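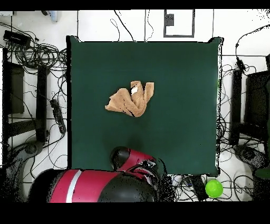
orchardgrid
August 19, 2026
Okay, towel people, I need opinions. I bought the small square terry towels from Halar in July and I cannot settle on a way to fold them. Thirds look great on the shelf but I'm slow at it, and quarters make these fat little pillows that slide off each other. Mine come out of the basket bunched up like the one on the green table, and by the time I've hunted down the corners I've lost all patience. How do you all start?

mopandglory
Find the label first! I'm serious. The white tag is the one thing you can spot in a wad of orange terry, so I grab there, find the nearest corner and shake. Then it goes flat on the table before I fold anything.
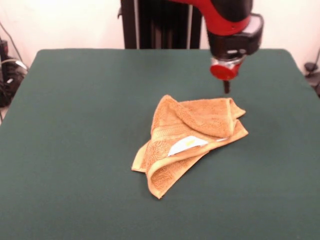
Label peeking out of the folds, flat trim running along the edges

tannerbay2
Disagree on the label. On my Soltani ones the tag is sewn halfway along a side, so grabbing it gets you nowhere near a corner. I follow the flat woven trim with my fingers until it ends. Works in the dark too, ask me how I know.

orchardgrid
Ooh, I never thought of following the trim. Tried it tonight and it's quicker, though I still end up with one corner tucked under.

mopandglory
Then lay it down and pull that last corner out by itself. And please cut those tags off if they bug you, it's a hand towel, the laundry police aren't coming.

tannerbay2
Don't cut them, the stub scratches. Ask my face.

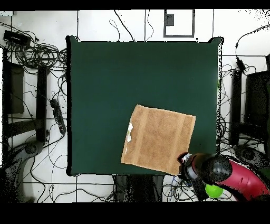
Spread out flat, tag on the left side

quiltybasement
I fold for a guest house, 143 of these on a bad day, and I never lay them flat. Hold two corners, chin on the middle, done. A felt-type surface also grabs terry, so you spend your life smoothing. We use a bare Tralico table and they slide right into place.

orchardgrid
Chin on the guest towels?? I like a surface that grabs, the towel stays put when I let go. But 143, wow, okay, you win on speed. Going with thirds, woven bands on the outside, and I'll report back after the weekend wash.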